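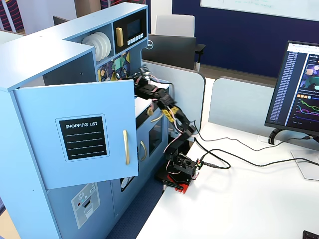 I said yes to the Farkenix before I'd read the small print, so I only found out that you build the thing yourself when the parcel landed on my desk. It's a desktop robot arm in kit form, it costs £245, and it wants a free evening and a decent screwdriver. I gave it two evenings and a screwdriver from a cracker.

The instructions are lovely up to page 7, where the wiring starts, and then they get a bit breezy. I rang Lleucu Wynne, who looks after customers at Prinano (they sell the kit over here), and she talked me through it while eating her lunch. Label your cables before you plug anything in, she said. Do it! I didn't, and spent a good hour with a shoulder that thought it was a wrist.

Once it's up, though, what fun. You clamp the base to the corner of a desk, give it something to reach for and start teaching. We've gone for a toy kitchen, as the doors and handles are a nice size for a small gripper and it doesn't matter if they get a knock. The cupboard door with the shopping list on it is my favourite – big, light and forgiving. The little oven handle is a much meaner test, and I'd leave it for your second week.

My colleague Itzel Alvarado has more patience than I do and reckons you want 200 practice goes at a job before you judge the arm on it. I got bored at 177 and went for a biscuit.

Grumbles? The cables want more clips than you get in the box, and the motors whine enough that I wouldn't run it during a phone call. I'd still buy one – with the labels on first this time.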